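Home & Household > Laundry > Stains and Fabric Care

Yellow shirt keeps getting stiff and dull after line drying – what am I doing wrong?

Asked by Xolani Ndlovu, 29 Dec 2020

So I bought a bright yellow shirt at a little shop in Rulbridge and I love it to bits, but after 2 months it feels like cardboard! I wash it warm with everything else (sheets, pillowcases, whatever is in the hamper), use the Drellex powder my mom always used, and hang it outside until I remember it. The color looks tired too. I need it looking decent for my cousin's party in January. Do I just give up on it? 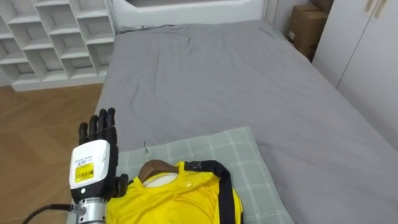

The yellow shirt on the bed.

Our water is hard, if that matters. The kettle goes white in no time.

3 replies

Marthinus Motaung
Yep, the water matters a lot! I had the same trouble when we moved out to Chauke – towels like sandpaper, and all my dark stuff went sort of chalky. Powder doesn't always rinse out well in hard water, and what's left sits in the cloth. Try this before you give up:

Soak the shirt in cool water with half a cup of white vinegar for an hour (no bleach anywhere near it, please). Then wash it cold on its own, with half the soap you normally use, and give it 2 rinses.
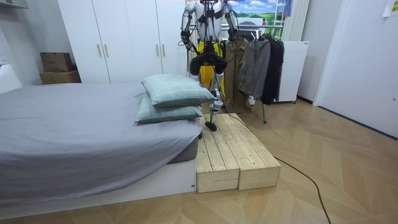
I switched to a liquid after that and never went back. Also stop washing it with the sheets. A big sheet wraps itself around everything and the small things come out with soap still in the creases. Mine used to come out in one giant knot with a sock in the middle, haha.

And dry it in the shade, inside out! Strong sun is rough on bright colors. Give it a good hard shake first, then put it on a hanger and smooth the seams with your hands.
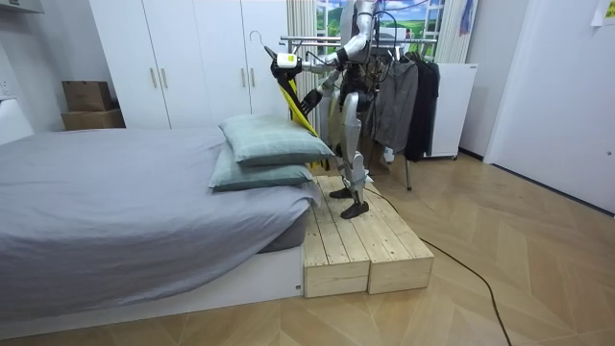
Yellow on a dark hanger, by the pillows.

If the color has already faded, soaking won't bring it back, but it might look brighter once the gunk is out.

grullutitz_gran
just use softener

Xolani Ndlovu
Did the vinegar soak last night and it's so much softer already! Still a bit dull at the collar – should I do a second soak or leave it alone?

Contact us | Terms | Back to top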